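Residents of the Gatolell valley have asked the regional council to halt work on a road that would cross an old burial ground used by Farah families, saying they were not properly consulted before the route was approved.

In a written petition delivered in September, 173 residents called for a pause in grading on the eastern section of the road until a full survey of the site has been completed. The petition was presented by Eluned Gwilliam, who speaks for the Farah Families Association.

"Our grandparents are buried on that hillside," Gwilliam told council members. "The route was drawn without anyone walking the ground with us. We are asking for the work to stop while that is done."

The road is planned to run 33 miles between Kitberg and Flerkton and would replace a gravel track that is often closed in winter. The council approved the route last spring, after a comment period that the association says was announced only in Kitberg. Most of the affected families live at the Flerkton end.

Construction crews have cleared the first four miles. Under the current schedule, grading would reach the edge of the burial ground before the end of the year. 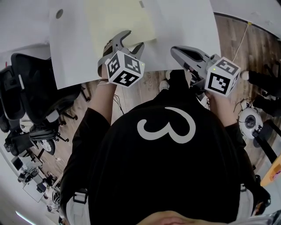

*A large sheet of white paper is used during a work session.*

Berwyn Sayce, director of roads for the regional council, said the council had met its legal duties on public notice and that the project would continue while the petition was under review. He said an earlier study had identified stone markers near the route but had placed them outside the construction zone.

"The council takes these concerns seriously and will meet with the families," Sayce said. "Any new information about the location of graves will be considered before equipment enters that section."

The association disputes the findings of the study. It says family records point to up to 52 graves on the hillside, many of them unmarked, and that several lie directly in the path of the road. It has offered to share those records with surveyors on the condition that the exact locations are not made public.

An alternate route to the south was considered during planning but was set aside on grounds of cost. Gwilliam said the association would support that route if it were reopened for discussion.

The council is expected to take up the petition at its next regular session in Kitberg. Written comments will be accepted at the council office until noon on the day of the meeting.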